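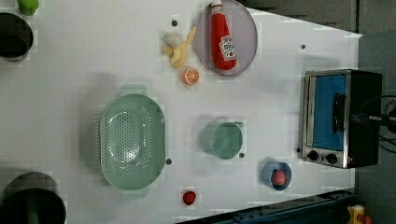 Harnness Table Tasks

The Harnness Table Tasks are a set of 12 kitchen chores used to compare robot arms working at a fixed table. They were drawn up at the Skudelari workshop by Randa Darwish and Ruba Hourani, and the first full version was released on July 25, 2022. The set covers putting away, sorting, loading and simple handling of cookware. It does not cover cooking, cutting or washing with water.

The name is spelt with a double n. Early papers from the workshop also use "Harnness set" and "the table set" for the same tasks.

Background

Before the set was written, groups working on household handling mostly reported results on chores of their own choosing. A robot described as able to "tidy a kitchen" might have been tested on one cup and one shelf. Darwish, who had earlier worked on part feeding for shop-floor machines, argued that household work needed the same kind of written job sheet that a packing line has: what is on the table at the start, what must be true at the end, and how long the machine is given.

Hourani added the rule that the start layout should be loose. Objects are put down inside a marked region but not at a fixed spot or angle, so that a recorded movement played back without any sensing will usually fail.

Objects

The tasks call for ordinary vessels and stand-in food. Plates, pots, bowls, a measuring cup and a colander serve as the vessels. Food is represented by toy fruit and vegetables and by a plush ketchup bottle, which keeps its shape badly when squeezed from the side and is treated as a separate class of object. A small toaster oven is used for the tasks with a door.

Real food was tried in February trials and dropped. Fruit changed in firmness over a working day, and results from morning and evening could not be compared.
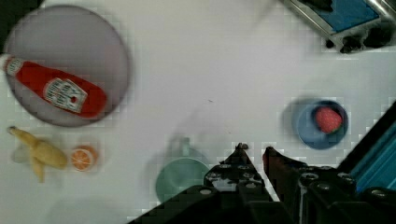

Tasks

Each task has a short code and a one-sentence goal. The most widely reported are:

P1, fruit to pot. A named piece of toy fruit is lifted from the table or from a bowl and placed in a pot.

P4, bottle from plate. The bottle is taken off the plate and laid on bare table, leaving the plate within its region.

C2, fill the colander. All loose fruit is placed in the colander. The colander may be nudged but must not be tipped.

C3, cup to bowl. The contents of the measuring cup are poured into a bowl.

D1, open and load. The oven door is opened, one item is put inside and the door is closed.

D1 is the only one of these made up of more than two linked actions, and the time limit of 10 minutes was set with it in mind. The other tasks use the same limit, though successful attempts at P1 rarely come near it.

Scoring

An attempt is scored as complete, part complete or failed. A person may stop the arm at any time; a stopped attempt counts as failed. Objects pushed off the table are not put back. Time is recorded but does not affect the score, a choice criticised by the Fakhoury group, who maintain that a chore done at a tenth of human speed should not be reported alongside one done at a normal pace.

Results
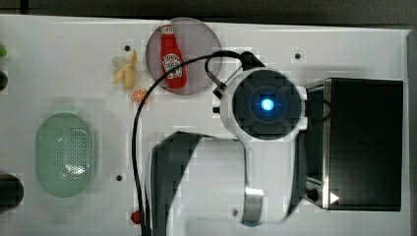
In the first shared round, 1,484 attempts were logged across all tasks, using single arms with two-finger grippers. Of these, 578 were scored as complete. Single pick-and-place tasks made up most of the successes. Pouring and door tasks accounted for a small share, and D1 was completed by only two of the entered systems.

Three kinds of failure were named in the report. The first was a poor grasp on soft or round items, which slipped or rolled as the fingers closed. The second was loss of view, where the arm hid the object from an overhead camera during the final approach; systems with a further camera at the wrist did better here. The third was failure to notice that a step had gone wrong, so that the arm went on to place an object it was no longer holding.

Relation to shop-floor work

Skakier, a maker of packing cells, ran four of the tasks on equipment built for sorting boxed goods. Its arm was faster than any research entry on P1 when the fruit lay at a known place, and slower than most under the loose layout. Darwish and Hourani cite the comparison as evidence that arm speed and strength are not the main limits on household use. Skakier's own account puts more weight on the gripper, which had been made for flat-sided cartons.

Limits

The set has been criticised for its clear table and small number of objects. No task requires two hands, and none takes place in a cupboard, a drawer or a sink. A later draft adds stacked plates and a cloth; scoring for the cloth has not been settled.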